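10/7/19
Dish task, practice notes
Present: Obinna, Chinyere, Ekene, me (Funmilayo). Ikechukwu joined after his lab section.

Picked up where we left off on Friday. The task for the Hurnow round is still one plate from the sink side into the drawer rack, standing upright between two dividers, gripper open and clear before the arm retracts. No points for a plate that leans on the drawer front. Ekene reread the rules to settle an argument, and the plate may touch the rack on the way in as long as it doesn't get pushed along by it.

Startup was slow. The right arm came up with a joint offset again and we had to home it twice. Obinna thinks the saved home file is from before the shoulder was taken apart. He compared it with the copy on the shared drive and they are different, so he's probably right. I renamed the old one home_right_OLD and left it where it was. Please don't delete it until he has checked the left side too.

Ran the gripper opening test first with no plate. Fine at full speed and fine at half. There is still a click on the last bit of closing. Chinyere took the cover off, found nothing loose, put it back on. We'll live with it for now.

Then plate runs. 14 attempts on the script Ikechukwu calls Dauda (the new one, which picks from the left and turns over the drawer). Results as I wrote them on the board:

Runs 1 to 4: scripted start, plate handed to the gripper by Ekene. 1 and 2 good. 3 stopped by the force limit. 4 good.
Runs 5 to 9: same, but plate handed over a little off center on purpose. 5 good, 6 tilted too far and we hit stop, 7 good, 8 good, 9 released early.
Runs 10 to 14: same as the first set with the wrist speed lowered. All good except 12, where the plate came down on top of a divider and sat there.

So 10 good out of 14. Friday was worse, but Friday was also the old script, and I wouldn't read much into the comparison.
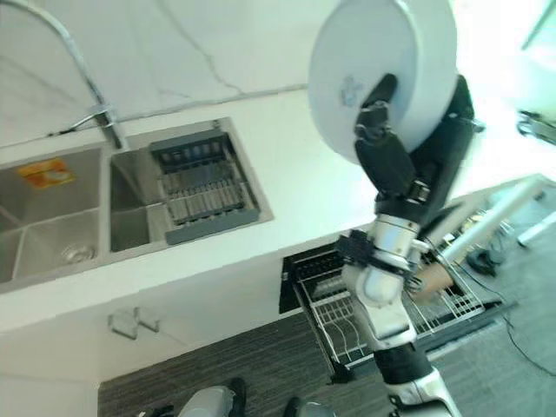

Grip point is the thing to sort out next. The planner treats the plate as a flat disk held at the rim and works out the turn from there, and the answer it gives depends a lot on where along the rim the fingers are. Obinna wants to keep the hold low, and Chinyere would like to try it from the side so the hand stays out of the way when the plate goes down between the dividers. With the gripper clamped on the lower side and the plate nearly on edge, the face with the small gray mark is in full view of the head camera, so for that hold we can at least use the mark to check for rotation in the fingers. The trouble is that a low hold puts the fingers exactly where the rack wants to be. Someone has to work out whether we regrasp or come in at an angle. I drew both on the board and Ekene copied the drawings into the team folder.

The plate detector gave us trouble on the white marble. White plate, white counter, and when the plate lies flat the edge it finds wanders from one reading to the next. Once the plate is lifted the detection settles down. Ikechukwu suggested starting each run with the plate already raised, which the rules allow in the first round but not in the second. I'd like it to work on the marble, even if it takes another week. He is going to try lowering the exposure and using the depth reading for the first step only.

Force limit on run 3: the log shows 11 newtons at the wrist just before the stop. The limit was set to 10, which was our own choice back when we were testing with a foam disk. Raised it to 14 and it didn't trip again. Ekene asked that we write the limit into the run header so it's on record with every run. Done, it's the third field now.

Run 9, early release: this one was ours. The release step looks for the wrist to be below a set height, and the height was still measured from the counter when it should be from the drawer. Chinyere fixed it in the config and I checked the number with a tape measure. Drawer rack to counter top is 241 mm. If anyone pulls an older config, check that line before running with a real plate.

Run 12: don't know. The log looks the same as 11 and 13 up to the point of contact. Possibly the drawer wasn't out all the way. There's no sensor on it and we've been pulling it by hand. Obinna wants a strip of tape on the slide so we can see when it's in the same place. Cheap and quick, so let's do that before anything else on Wednesday.

Other things

Batteries: pack 2 is dropping faster than the other one. I put it on the charger at the end of the session and wrote the time on the label. If it's flat again on Wednesday we should ask Brenano for a replacement while it's still covered.

The Flavside people want our entry video and a one-page write-up. Ekene has started the page. He needs a paragraph on the gripper from Chinyere and one on the planner from Ikechukwu, plain language, no equations.

Logs for all 14 runs are copied to the shared drive. Run 6 is short because of the stop, so don't be surprised when the plotting script complains about it.

To do
Obinna – check the left home file, tape on the drawer slide
Chinyere – side grip test, foam disk first, then a plate
Ikechukwu – exposure and depth for the first detection
Ekene – write-up, run header in the template
Me – go through 11, 12 and 13 side by side and see if the drawer idea holds up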